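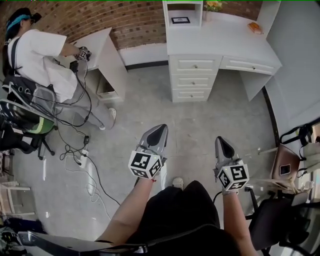
Hand-held gripper tracking jumps when wrist turns - is recalibration really the answer?

Asked by Verena Pfister, 28 March 2021
Viewed 1,186 times

We have a small setup with hand-held grippers, the kind with a printed marker cube above the handle, used two at a time. A camera reads the cubes and gives us a pose for each gripper, and those poses are later replayed on an arm. One operator, two grippers, one backpack with the computer in it.

For most of a recording the poses look fine. Then the operator rolls the right wrist outward and the right-hand track jumps sideways, stays there for a few frames and snaps back. The left one does it too, but much less. On replay the arm tries to follow the jump and trips its speed limit.

The vendor we bought the tracking software from (Kedon) says to recalibrate. I have recalibrated. I have recalibrated so many times that I can do it without the instructions open. The calibration report says everything is excellent each time, and then the jump is back in the first or second recording.

What I have tried:

New calibration, both grippers, several days running.
Wiped the cubes with a dry cloth.
Swapped the left and right grippers. The jump mostly moved with the gripper, which I take to mean the camera is not to blame. Mostly.
Turned on the smoothing filter. It hides the short jumps and makes the long ones worse.

Kedon's next suggestion is their paid calibration service. Before I send anything off I'd like to hear from someone who has fixed this and not just someone who has read the manual. Does recalibrating ever fix a jump that only shows up at certain wrist angles?

2 answers

Answer from Hauke Bauerfeind
Accepted

I doubt it. Calibration tells the software where the cube sits relative to the gripper fingers and how the lens bends things. If that were wrong you'd be off all the time, by a steady amount, and the error would rotate with the gripper. What you describe comes and goes, so I'd stop paying attention to the calibration report. It scores how well the software agrees with itself on the poses you showed it, and most people hold the gripper nicely square to the camera while calibrating.

I would look at these in order.

1. The cube mount. Hold the gripper body in one hand and try to rock the cube with two fingers of the other. Do it in both directions and also twist it. Any movement you can feel is too much. On ours (Olwood mounts, an older batch) the screw was tight and the cube still moved, because the plastic under the screw head had crept. You can tighten that forever. We put a wide washer under the head and a drop of removable threadlocker on the thread. Your jump moved with the gripper when you swapped hands, and that points here before anywhere else.

2. The marker faces. A dry cloth is not great for these. If the faces are paper labels, look at the corners in a low light from the side. A lifted corner bends the pattern a little and the detector then puts that face in a slightly different place from its neighbors. You see nothing wrong until the wrist turns and that face is the main one in view. Relabel the whole cube, not one face, and check every ID against the config file afterward. I once had two faces stuck on in swapped places. The calibration passed. I don't trust that report any more and neither should you.

3. The single-face problem. When only one face is visible and it's nearly flat to the camera, there are two tilts that fit the image almost equally well, and the software picks one. Then it picks the other. That gives the snap out and snap back. You can't calibrate it away. Go to the solver settings and turn off single-face poses if the option exists, or require two faces and let it mark the gripper as lost in between. A gap in the data is honest. A jump isn't.

4. The cable. If a gripper has a cable, check what it does at full outward roll. A stiff cable can lever against the mount and shift the cube by itself. Leave a loose loop fixed to the gripper body, never to the cube. While you're at it, get the cables up off the floor or at least out of the walking path. A tug on one in the middle of a recording looks exactly like a tracking fault in the data, and I've wasted an afternoon that way.

For a test, clamp the gripper to a bench so it cannot move and walk the camera around it slowly. Plot the cube position relative to something else fixed, such as a spare marker taped to the bench. If it jumps with the gripper clamped, it's number 2 or 3. If it's steady when clamped and jumps in the hand, it's 1 or 4. Do this before you change anything, or you won't know what fixed it.

And only after all that, calibrate. You do have to redo it once the mount has been apart. Include the ugly angles this time.

Comments

Verena Pfister: The right cube rocks. Not a lot, but I can feel it when I twist. I'd only ever pushed it front to back. Will do the clamp test first as you say.

Reinhold Albers: Agree on two faces minimum, but you lose more data than Hauke suggests. With small cubes a lot of natural hand positions show one face only.

Hauke Bauerfeind: True. I'd still take the loss.

Verena Pfister: Washer and threadlocker are on. With the gripper clamped there was one small flip, on one face, and it went away with single-face poses off. In the hand the big sideways jump hasn't shown up in the recordings so far. I'm not calling it fixed until it has been through a few weeks of normal use. Accepting this anyway. The vendor still thinks it was calibration.

Answer from Waltraud Steinbach

Could be lighting. We use Serrano lamps and have no problems. Also try to update the software, the version from last August had a bug with the exposure. You should set the exposure as short as possible so there is no blur when the hands move fast. Some people recommend new grippers after 4,000 open and close cycles.

Comments

Annelore Teuber: Short exposure is fair advice, although blur wouldn't follow one gripper from hand to hand. Where is the 4,000 from? Our fingers wear out, sure, but that has nothing to do with the cube on top.

Waltraud Steinbach: It was in a Uridora forum thread I think. I can't find it now.

Annelore Teuber: Then I would leave it out. People will throw away good grippers.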